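Call for Participants: Shelf Restocking Open Day, Buchanan Test Store

Drirora is looking for participants for its July open day at the Buchanan site. The day covers automated shelf scanning and restocking in small-format grocery stores. Places are open to store managers, stock clerks, maintenance technicians and students in a related program. No background in robotics is required.

What participants do

The open day runs from 9:30 a.m. to 4 p.m. Participants work in groups of up to 6. Each group completes one restocking round by hand, then follows the same round as run by the Trasberg system, and fills out a scoring sheet for both. The sheet records misplaced items, items facing the wrong way, and any point at which the operator had to step in. Scores are entered by product position, so please read the shelf plan before you arrive.

The store is set up as a working aisle with standard low shelving, a freezer and a display cabinet. The product list has 514 entries. Jars and bottles make up most of the hard cases – they differ in height and diameter, and the labels must face front to be scored as correct.

Who can apply

Applicants must be 18 or older and able to stand for periods of up to an hour. At least one year of work in retail, warehousing or equipment maintenance is preferred. Students should give the name of their program and expected year of completion. Employees of Clillholm may attend as observers but may not score, as the firm supplies the scanning software.

Pay and practical details

Participants receive a flat payment of $200 and lunch. Travel is reimbursed against receipts. Closed-toe shoes are required on the store floor. Safety glasses are provided. Personal phones stay in the lockers during scored rounds.

How to apply

Send a one-page summary of your work experience to Charalambos Kyriakidis, Open Day Coordinator, Drirora, Buchanan site. State whether you prefer the morning or afternoon demonstration slot – both cover the same material. Applications close at 5 p.m. on the last working day of June. Late applications go on the waiting list.

Selected participants will receive the shelf plan, the scoring sheet and directions to the loading entrance by email. Please bring a printed copy of the scoring sheet.

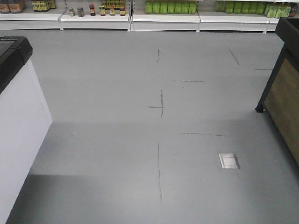
Parking is available on the north side of the building. Participants arriving by bus should allow ten minutes for the walk and sign in at the loading entrance before 9:15 a.m.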